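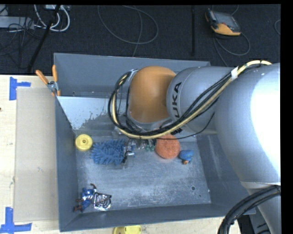

The Okinura is a handheld six-axis controller for recording demonstrations on an industrial arm. You hold the grip, squeeze the enable bar, and the tool follows your wrist. The recorder logs joint positions, gripper state and whatever camera streams you give it. I used it on one task, picking mixed small items out of a metal bin, and compared it with pushing the arm by hand.

Setup took most of an afternoon. The base station connects over Ethernet, and the driver has to match the controller software on the arm side. Mine didn't, and the error message was a bare "2527" that the manual doesn't list. Cullden, the distributor, sent a patched driver the next morning. After that the handle was found on every start.

Frame alignment is the step to take slowly. The handle ships with its axes set for someone standing behind the robot base. I stand to the side, so left on the handle moved the tool away from me until I rotated the frame in the settings. The rotation doesn't survive a firmware update. Write it down.

Motion scaling runs from 1:1 to 1:10. At 1:1 the arm is too eager near the bin walls. I settled on 1:3 for the approach and 1:6 for the last stretch, switched with the thumb button. You can clutch out, reposition your hand and clutch back in, and the tool stays put while you do. There is a small jump on re-engage if your wrist is still turning. It shows up in the data as a spike, and I trimmed those before training.

Soft and irregular items are where remote control pays. With anything fuzzy, you want to come straight down and close late, and the handle does that well. Hard items against a wall are worse. There is no force feedback, only a buzz when measured torque crosses a limit, and the buzz comes late. Hand guiding is better here, as you feel the contact directly. It also puts your arm in the camera view, which made my hand-guided recordings close to useless for a vision policy.

I recorded in blocks of 40 demonstrations. In a typical block 26 were clean enough to keep on the first day, and that improved once I stopped rushing the release. After 30 minutes my forearm was tired. The grip is thick and the enable bar is stiff.

The recorder software, Urkham, is plain and mostly good. Files are timestamped per stream and open without a license. Discarding a bad take requires two clicks and a confirmation, which is too many when you do it all day. A foot pedal input exists, but the pedal is sold separately.

Good: low lag, readable logs, working clutch.
Bad: stiff enable bar, lost frame settings, undocumented error codes.

I would buy it again for bin work. For insertion or anything with steady contact I would look for a device with real force feedback.

Comments

Xiomara Tillman
Did you log camera and joint data on the same clock? Ours drifted until we moved both to one machine.

Reply from author
Same machine, yes. I haven't tried it split across two.

benchside_r
The enable bar loosens up. Ours was much easier by March.

tlo
How does it compare with the Villanueva handle? We have one and the clutch jump is bad enough that we stopped using it.

Reply from author
Haven't had my hands on one. The jump here is small if you hold your wrist still for a moment before squeezing.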